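I signed up for the Fladano relay in March, mostly to keep Miloslav Danko from asking me again. He has sailed it four times on the same boat, a 30-foot sloop called Ocampo, and he was short one person for the foredeck. I had crewed on lakes. I had never raced at sea, and I told him so twice.

The entry fee was 990 for the boat, split evenly among the crew. That covered the mooring at Hinditz for the race days, the tracker, and one dinner. It did not cover the safety course, which I had to take because my old certificate had run out. The course was mostly a long morning in a pool with a life raft. Getting into a raft in full gear is harder than it looks, and my shoulders hurt for two days.
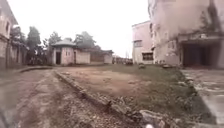

Miloslav wanted the new headsail up for at least two practice runs before the start. Seltel had paid for part of it, so their name is on it in large blue letters, and in return we had to turn up for a sponsor lunch and shake hands. The lunch was fine. The sail was a bit full for the boat, and it took us most of the first practice to find where the lead should go. We ended up moving it one hole aft of where the old one sat and leaving it there.

My job was hoists, drops and keeping the sheets clear. On the second practice I let a halyard go up the mast and had to be the one hauled up to get it. After that I tied everything off twice.

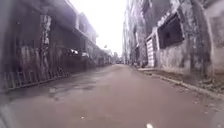 A narrow street, looking straight down between the buildings.

The race itself started in 15 knots, which suited us. We had a clean start near the pin end and held our lane for the first leg. At the first mark there was a pileup ahead and we went wide of it, losing a couple of places but keeping our paint. The second leg was a long reach, and the new sail was good there. I ate half a sandwich and drank cold coffee.

The wind dropped after noon. We sat for 90 minutes with the main slatting and watched boats closer to the shore slide past us. Miloslav wanted to stay out and wait for the sea breeze. Two of us wanted to go in. We stayed out, and the breeze came too late to help.
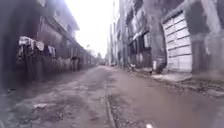
Puddle on the right side of the lane.

We finished in the bottom half of our class, 30 seconds behind a boat we had beaten in both practices. The dinner was fish stew and it was good. I still have one sail tie of Miloslav's in my bag, plus his spare gloves, and I need to mail those back.

He has already asked about next year. I said I would think about it if we get a proper cleat for the pole downhaul.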